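Why Do Things Get Scratched?

Look at your lunch box. Or the slide at the park. Scratches! Everybody's stuff gets them. How come?

Easy version: hard stuff digs into softer stuff. Your fingernail can mark a candle. Can't mark a steel spoon tho. Try it.

Scientists have a list for this, the Mohs scale. Goes from 1 to 10. Talc is 1, super soft. Diamond is 10. Anything higher up can scratch anything lower down. A fingernail is between 2 and 3.

Metal feels tough. But sand is often tiny bits of quartz, and quartz is a 7! Drag a gritty shoe over metal and teh grit plows little grooves. One groove, no big deal. Do it 4,000 times and the shine goes cloudy. Light bounces off every wich way instead of straight back at you.

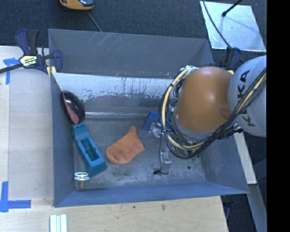 A reader from Grummont wants to know if a scratch means some of the metal is gone. Sometimes, yes! Sometimes it just gets shoved to the sides, like snow next to a plow. Often a bit of both.

What about paint? Paint is a thin skin on top. Once it chips, the bare metal underneath meets air and water. If it's iron or steel, hello rust.

Try this at home (ask a grown-up first):
Get an old plastic lid. Rub one half with a soft cloth, 50 rubs. Rub the other half with a cloth and a pinch of sand, only 20 rubs. Rinse. Hold it up to a lamp.
Which half is cloudier? Draw both.

Next time: why ice is slippery.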